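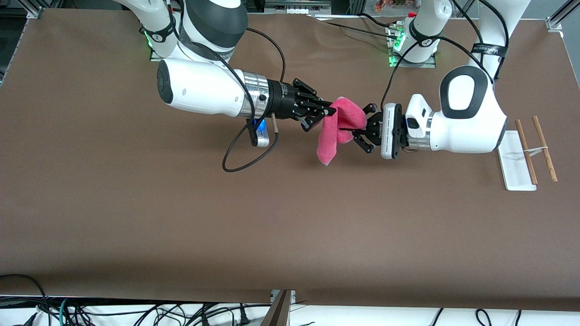 しわの寄ったピンクの布と茶色の天板

タオルは台の上でたたむほうがいい

タオルをどこでたたむかという話をしたい。たたみ方の本や記事はたくさんあり、三つ折りか四つ折りか、丸めるか立てるかについては誰もが何か言っている。しかし場所の話はあまり出てこない。私は、家の中に洗濯物をたたむための台を一つ決めておくべきだと考えている。食卓で構わない。床とソファと膝の上はやめたほうがいい。

私自身、長いこと床でたたんでいた。取り込んだ洗濯物をリビングの床に置き、その横に座り、膝の前で一枚ずつたたむ。親がそうしていたので疑わなかった。腰が痛くなるのは洗濯物が多いせいだと思っていたし、仕上がりがそろわないのは自分の性格のせいだと思っていた。

考えが変わったのは、Lovicoという小さな宿で九月の間だけリネンの手伝いをしてからである。客室は13室で、洗濯はすべて建物の中で済ませていた。リネン室を仕切っていたのはVeronica Mihăilăさんという人で、教え方はそっけなかった。初日に言われたのは「立って、台で、手前から」だけである。バスタオルもフェイスタオルも布巾も、全部同じ台でたたむ。籠から直接つかんで空中で折ると、やり直しになった。

空中で折るというのは、要するに両手で布を持ち上げ、顎で押さえたり胸に当てたりしながら半分にするやり方のことだ。慣れた人はきれいにできる。けれども籠から出したばかりのタオルは丸まっていて、両手でつかんだところが角だとは限らない。真ん中をつかめば端はどこかに垂れ下がる。垂れた側の重みで布がずれ、ずれたまま折るので、角が合わない。合わないので振って、もう一度持ち直す。一枚ならどうということもないが、十枚続くと面倒になり、面倒になると雑になる。

台があれば、とりあえず置ける。置いてから角を一つ見つけ、縁に沿って隣の角まで手を滑らせる。二つ見つかれば、残りは広げるだけで出てくる。手のひらで中央から外へ一度なで、半分に折る。折った辺を台の手前の縁に合わせると、まっすぐかどうかがすぐわかる。やっていることは床でも同じだと言う人がいるだろうが、床にはラグの毛羽があり、髪の毛が落ちている。それに、かがんだ姿勢では布の向こう側に手が届きにくい。

台の条件はそれほど多くない。まず広さで、いちばん大きいバスタオルを半分にした状態で載ればいい。全部広げて載る必要はない。我が家の食卓は幅が95センチしかなく、四人分の皿を並べるといっぱいになるが、タオルには足りている。シーツは別で、あれは二人でやるか、ベッドの上でやればいい。

次に高さ。立って肘を軽く曲げたとき、手のひらが自然に天板に着くくらいがいい。食卓は少し低いことが多いが、床よりはるかにましだ。背の高い人はキッチンの調理台のほうが合うかもしれない。その場合は水はねを先に拭く。乾いたタオルに調理台の水を吸わせるのはばからしい。

それから色。あまり言われないことだが、私は天板の色をかなり重く見ている。白いテーブルに白いタオルを置くと縁が見えない。夜、照明の下だとなおさらである。茶色の天板に濃いピンクのタオルなら、どこまでが布でどこからが台か、迷わずにすむ。家具を洗濯物に合わせて選べとまでは言わない。だがタオルを買い替えるときに、たたむ台の色を思い出すくらいはしてもいいと思う。うちは濃い茶の食卓なので、紺と焦げ茶のタオルをやめた。

さて、反対意見がいくつかあるのも知っている。

いちばん多いのは、食卓を片づけるのが先になって余計に手間だというものだ。郵便物や薬の箱や子どものプリントが載っていて、タオルを広げる場所などない、と。これはもっともで、私もしばらくこの問題に負けていた。いまは食卓の端に浅い箱を一つ置き、細かいものは全部そこに入れて、箱ごと椅子に下ろすことにしている。箱は雑貨店のGrekentで2000円だった。正直なところ菓子の空き箱でも用は足りたと思う。箱の中身は片づいていない。片づいていないが、天板は空く。

二つ目は衛生の問題で、食事をする場所に洗濯物を置きたくないという意見である。私は、洗って乾かしたタオルが汚いとは思わない。そのタオルで顔を拭くのだから、食卓に置いて困るほど汚いなら洗い方のほうを見直すべきだろう。逆に、食卓の油や醤油がタオルに付くことは実際にある。だから先に拭く。拭いて乾くまで少し待つ。どうしても気になる人は、大きめの布を一枚敷けばいい。ただし滑る布はだめで、折るたびに下の布まで動いてしまう。

三つ目は、そもそもたたまなくていいという意見だ。籠に放り込んでおいて使うときに取ればいい、と。これには半分賛成する。雑巾と、台所で一日に何枚も使う布巾は、うちでもたたんでいない。引き出しに平たく重ねるだけにしている。しかしバスタオルは、丸めて籠に入れるとかさばって棚に収まらないし、湿気が残っていたときに気づけない。たたむときに手のひらで一度なでるのは、乾き具合を確かめる作業でもある。脇の縫い目や厚いところに冷たさが残っていたら、椅子の背に戻す。

専用の作業台を買うべきかと聞かれることもある。友人はRainerの折りたたみ台を4000円で買って、脱衣所に置いた。狭い家で、脱衣所から食卓まで階段を挟むという事情があったので、よい買い物だったと思う。ただ、出しっぱなしにした台には物が載る。数か月後に見せてもらったら洗剤の詰め替えと化粧水の瓶が並んでいて、友人は台の前の床に座ってたたんでいた。食卓のある家なら、まず食卓で試してからでいい。

家族に手伝ってもらうという点でも、台のほうが有利だった。床でたたんでいたころは、私が座り込んでいる周りを皆が避けて歩いていた。食卓でやると、通りかかった人が立ち止まって一枚取る。角の合わせ方は人によって違い、息子のたたんだものは少し太い。棚の奥行きに収まっているので、直さずにそのまましまう。Mihăilăさんなら全部広げ直しただろうが、客に出すものではないのだから、そこまで求めるつもりはない。

順番についても書いておく。私は大きいものから始める。バスタオルを先に済ませると山が一気に低くなり、残りを台の隅に移せる。小さいものから始めると、たたみ終えた山と未処理の山が天板の上で場所を取り合って、大きいものを広げるころには余地がない。宿では逆に、フェイスタオルから始めていた。台が二つあったからで、家でまねをしてもうまくいかなかった。

夕食の支度の前、四時半ごろにたたむことが多い。食卓を拭くのはどのみちその時間なので、拭く、たたむ、しまう、皿を出す、という並びになった。遅くなった日はたたまずに食事をして、食後にもう一度拭いてからやる。食後の分はたいてい翌朝に回る。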